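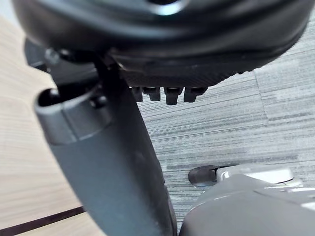

The gripper at close range, with the row of four small black tabs at the lower edge of the rounded black part.

Gripper release fault on the Etetti unit: pictures and notes from the floor
Robotics Safety Office, Drultambridge Institute of Applied Handling

In June, an Etetti mobile handling unit at the Stullow building opened its gripper without a command while it was carrying a load. The load fell to the floor. No person was within reach of the unit and no injury was recorded. The unit was taken out of service the same afternoon and returned to restricted use after the work described on this page.

The pictures show the gripper at work in the Stullow handling area. The accompanying notes were prepared by Corina Mocanu, equipment safety lead, and checked against the service record by Florian Rüegg of Zwahlen, the firm that maintains the Etetti units under contract. The full fault report is held by the Safety Office and may be read on request by any employee or registered visitor.

What happened

The unit was carrying a sealed box of parts between two work points. Shortly after 2:30 p.m. it entered a protective stop after an operator opened the gate on the west side of the area. This was normal behavior. The operator closed the gate, confirmed that the area was clear and pressed the restart button. On restart the arm stayed in position as expected, but the gripper opened fully and released the box.

The operator pressed the emergency stop, left the area and reported the event by telephone. Power to the unit was locked off at the main switch by the duty engineer. The box was left where it had fallen until its position had been written down.

The restart message on the control screen read as normal. There was no alarm, and the event log listed the opening as a completed homing move. This delayed the first part of the inquiry, as the log gave the impression that the gripper had been told to open.

Cause

Two conditions were needed for the fault to occur.

The first was mechanical. A plug on the finger position sensor had worked slightly out of its socket. The gap measured 2 mm. In this state the sensor worked most of the time and dropped out briefly when the arm was jolted, as happens in any protective stop.

The second was in the control settings. If the sensor gave no reading at restart, the controller treated the finger position as unknown and carried out a homing move, which begins by opening the gripper. The setting is suitable for a gripper that is empty at startup. It is not suitable for one that may be holding something, and it should have been changed when the unit was moved to carrying work.

Zwahlen repeated the fault on its bench with the plug placed in the same partly seated position. The gripper opened on restart in several trials, though in most it did not. With the plug fully seated, the fault could not be produced.

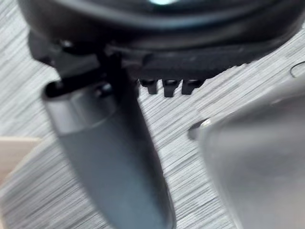 Could the gripper have closed on a person's hand in the same way?
The homing move opens the fingers first and then closes them at low force until they meet resistance, so a hand placed between them after the first part of the move could have been held. The closing force during homing is limited by a setting in the controller, and Zwahlen measured it at 69 newtons on this unit. The Safety Office considers that value acceptable for a closed area and too high for one in which people may be present during a restart. For this reason the homing move may no longer be started while any gate is unlatched, and no one may clear a dropped item until the unit has been locked off.

Two gripper fingers, one dark gray and one silver-gray, face each other over a streaked gray surface.

Inspection

The gripper was removed from the unit and opened at the Stullow workshop. Mr. Rüegg examined the finger drives, the mounting parts, the sensor and its cable. The drives were in good order. One mounting screw was below its stated torque and was replaced, although it had played no part in the fault. The sensor was working correctly. Its cable showed light rubbing near the wrist, where it had been tied too tightly to allow the joint its full turn. Each time the wrist reached the end of its travel, the cable pulled on the plug.

The service record showed that the cable had been retied during a routine visit in the spring. The gripper had completed 2,844 grip cycles since that visit. The visit sheet calls for the plug to be pushed home and for the wrist to be turned by hand through its full range. Both boxes were ticked. The engineer concerned recalled checking the plug but could not say whether the wrist had been turned after the last cable tie was fitted, and the sheet does not require the two steps to be done in that order.

Ms. Mocanu has recorded this as a weakness in the sheet. The order of the steps has been changed and a second signature is now needed whenever a cable on a moving joint is retied.

Repair and changes

The following work was completed before the unit was switched on again for carrying.

The sensor cable was replaced and routed with a loose loop at the wrist.
The plug was exchanged for a locking type.
The controller was set to hold the last grip and raise an alarm if the sensor gives no reading at restart.
Opening the gripper after such an alarm now requires a key held by the shift supervisor.
The event log was changed so that a homing move caused by a missing reading is listed under its own name.

The same changes have been made to the second Etetti unit at Drultambridge, whose plug was found fully seated.

Zwahlen has written to its other customers for this model with a description of the fault and a request to check the cable at the wrist. Customers who do not use the gripper for carrying have been asked to make the check at their next service. Those who do have been asked to make it before further use.

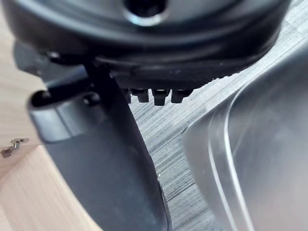
How was the repair tested before the unit went back to carrying work?
Testing was done in two stages with the gates locked and the operator outside. In the first stage the unit carried a weighted box and was brought to a protective stop at points along its route, with the wrist at different angles; it completed more than 768 stops and restarts without releasing the box. In the second stage the sensor was unplugged on purpose before restart. The gripper held the box each time, the alarm was raised and the key was needed to open the fingers. Results were signed by both Zwahlen and the Safety Office.

Dark gray finger beside the curved rim of a stainless steel tray, with pale wood and a small metal hinge at the left.

Current conditions of use

The unit is in restricted use. It may carry closed containers on the marked route and may handle light items at floor level. It may not carry glass, liquids or open trays of small parts. These limits will stay in place until the next scheduled service, when the plug and cable will be examined again and the limits reviewed.

Operators are asked to observe the following points.

Before restart after any protective stop, look at the gripper from outside the gate and confirm on the screen that a finger position is shown. A dash in place of a number means that there is no reading. Do not restart. Call the shift supervisor.

If the unit drops an item, press the emergency stop and leave the item in place. The main switch must be locked off before anyone enters, including when the item is small or the unit appears to be at rest.

Do not add, cut or tighten cable ties on the arm. If a tie is missing or a cable is rubbing, attach a red tag to the control cabinet and report it.

Report near misses on the yellow form, even when nothing was dropped. During the inquiry two operators said that they had seen the gripper twitch on restart in the weeks before the fault. Neither had reported it, as the unit had then carried on normally. Such a report would have led to the gripper being checked, and the Safety Office wishes to make clear that no report of this kind is treated as a complaint about the person using the unit.

Points still open

Two matters remain under review. The Safety Office has asked Zwahlen whether the homing force can be reduced without affecting the accuracy of the finger position. A reply is expected with the next service visit. The office is also considering whether the west gate should have a delay between closing and restart, so that an operator has time to step back from the fence. Operators on both shifts have been asked for their views, which should be sent to Ms. Mocanu in writing.

Requests for the full fault report, or for larger copies of the pictures on this page, should be made at the Safety Office desk on the ground floor of the Stullow building. The desk is staffed until 4 p.m. Visitors will need to show their pass.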